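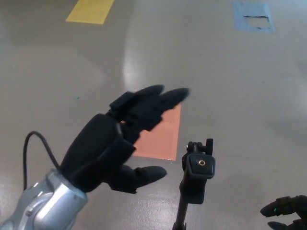

New floor and loan stands ready at Holance hall

Last updated: 6 Sep 2024

The ground-floor workroom at the Holance hall in Drurnosstead is open again after three weeks of work on the floor. Groups that had bookings in August and were moved upstairs can go back to their usual hours starting Monday.

The old floor was taken up because it had lifted along the wall nearest the yard and water was getting under it. It has been replaced with smooth gray epoxy, poured in one piece across the whole room. The work was done by Değirmenci, a flooring firm from Tislow, which also sealed the gap under the yard door.

The hall office said the floor can take normal foot traffic, chairs and rolling carts. Anything heavy with metal feet should be set on a board. Users are asked not to drag tables, and to report scratches when they happen so they can be patched before dirt gets in.

Tape is the other change. In the past, groups marked out their areas with whatever they had, and some of it left glue behind that had to be scraped off. Tape may no longer be left down overnight. Flat colored patches can be laid on the floor as markers and picked up at the end of the session. The office keeps a box of them by the door.

The room also has tripod-style stands that can be borrowed for use inside the building. They are meant for lights, small signs and similar loads. There are 10 in total, and each booking may take up to three at no charge. Larger requests need to be made two days ahead. The stands must be folded and returned to the closet before the room is locked. One group took several home over the summer by mistake, and those have since come back.

Legs should be fully spread before anything is put on top, and cables should be kept away from the walking path between the door and the sink. The sink itself was not replaced. The hot tap still runs slowly, and a plumber has been asked to look at it.

The floor cost more than first planned after the damp was found under the yard side. The hall covered most of the difference from its repair fund, and a further $500 came from the spring yard sale. Booking rates for the workroom will stay the same through the end of the year.

The upstairs room, which took most of the moved bookings, goes back to being used for classes and meetings. Boxes left there by workroom groups should be picked up by the end of next week. Unlabeled boxes will be moved to the storage area behind the stairs, where they can be collected during office hours.

New bookings for the workroom can be made at the front desk or by phone. Evening slots on weekdays are mostly full, but several mornings are still free.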